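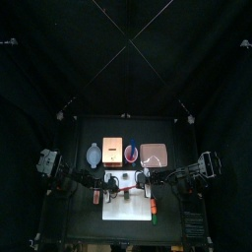 Cell Technician, Two-Arm Tabletop Station (second shift)

Jevovik, Skarnville site
Full time, on site
Reports to: Getsemaní Cuautle, station lead
Posted 30 November 2024

Jevovik runs robot workstations for companies that need recorded demonstrations of small household handling jobs. The Skarnville site is hiring one technician to look after a single two-arm station on second shift. The day technician covers the same station until 3:00 p.m. and hands over to you in person.

You will not be writing control software or operating the arms for recordings. Operators do the recordings. Your job is to have the station set up and in good order when they sit down, and to fix it when it stops.

About the station

The station is a black tabletop inside a fabric enclosure, with an arm working in from each side over a white board. Both arms carry parallel grippers. The fabric keeps out light from the rest of the room, and it sags over time, so expect to spend part of most weeks re-tensioning it. Cables loop around the wrists of both arms, and this is where most of our faults start. Every 200 hours of run time the wrist cables come off, get checked for wear along their full length, and go back on or get replaced.

The objects on the table change with the task sheet. A typical set is a bowl, a box, a cup with a utensil in it, a lidded container and a couple of markers. You set them out at the start of a task and replace anything cracked or worn from the stock shelves in room 227.

What you will do

Run the start-of-shift check: emergency stop, arm homing, gripper open and close, camera view, lights.
Lay out the board and objects from the task sheet and confirm the layout with the operator.
Inspect finger pads and change them when the surface is glazed or torn.
Re-zero the grippers after any pad change or collision.
Route and tie wrist cables so that they clear both arms through the full range of motion.
Tighten frame brackets and arm mounts to the values on the maintenance card. We use paint marks on the bolts, so a turned bolt should be easy to spot.
Replace joint modules with the bench team. You remove and refit, they do the internal work.
Wipe down the tabletop and board. Dust shows on black and it shows in the recordings.
Write up every stop longer than five minutes in the log, with what you found and what you changed. "Restarted, OK" is not an acceptable entry.

What you need

Two years of hands-on work with electromechanical equipment. It does not have to be robots. Copier service, packaging lines, lab instruments and vending machines have all been good backgrounds here.
Able to use a multimeter and find an intermittent cable fault.
Able to crimp and solder small connectors neatly.
Comfortable with lockout procedures. Nobody reaches into the enclosure with the arms powered, including you.
Able to read a wiring diagram and follow a written procedure in English.
Able to lift 40 pounds and work bent over a table for up to half an hour at a time.
Basic command line use. We will teach you the four or five commands you need.

Helpful but not required: experience with serial servos or CAN bus, camera calibration, 3D printing of brackets and fixtures.

Hours and pay

Monday through Friday, 2:30 p.m. to 11:00 p.m., with a 30-minute unpaid meal break. Starting pay is $27.50 an hour plus a second-shift differential of $2.00. Health and dental coverage begins on the first of the month after your start date. Work boots are reimbursed up to $200 a year. Hand tools are supplied and stay at the station.

Training is four weeks on day shift with Getsemaní, at the same hourly rate without the differential. In week three you will strip and re-cable one arm on the bench and then refit it at the station. You move to second shift once that arm has passed the full check with you running it.

Location

Our building is at 168 Kinnear Road, Skarnville, next to the Zoketside bus stop. The last bus leaves at 11:25 p.m. Parking is free behind the building. Use the side door; the front entrance is locked after 5:00 p.m.

How to apply

Send a resume and a short note to the hiring desk, or drop both off at the side door on a weekday. In the note, describe one fault you tracked down that took longer than it should have, and what it was in the end. Half a page is plenty. Cover letters are not needed.

Interviews will be held in December and include a paid two-hour bench session: one cable repair, one gripper pad change and one log entry. Bring safety glasses if you have your own.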